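Folding money

The open day at Rengifo's workshop in Stomdale began at ten on a Wednesday with a slide promising the end of laundry. I have been hearing about the end of laundry for most of my working life. I took the train from Udumcombe anyway, paid 5 pounds for parking I didn't use, and found a seat near the front.

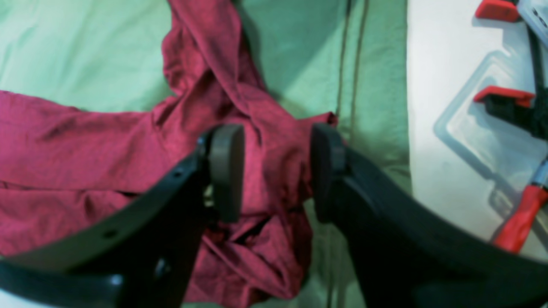 Enano is the name of the folding system, and the brochure calls it "home-ready". My own home has no sheet clamped to the table, and it has more than one kind of shirt in it. The demonstration stuck to red, long sleeves, nothing with buttons. At one point the cloth was gathered into a twisted, rope-like fold with two black fingers closing in on the middle of it, and I caught myself wanting to lean over and give the thing a good shake. Shaking wasn't on the programme.

The presenter spoke of 129 hours of practice behind the skill. I asked how many of those ended in a folded shirt and was told the figure was being prepared.

To be fair, the two arms working together were better to watch. With a gripper at each end of the shirt, they looked like a couple doing the sheets, though one sleeve was left trailing towards the edge of the table.
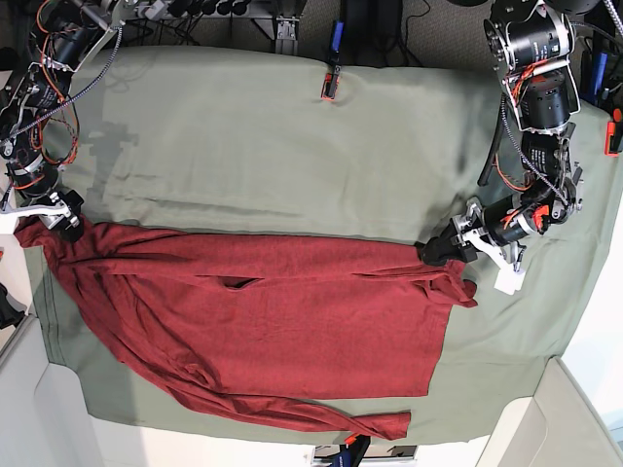

What it costs

No price was given. A leaflet mentioned a trial in 4 hotels, none of them named, and a "family model" in 2 years. I asked about socks. The presenter said socks were a separate project, and we broke for coffee.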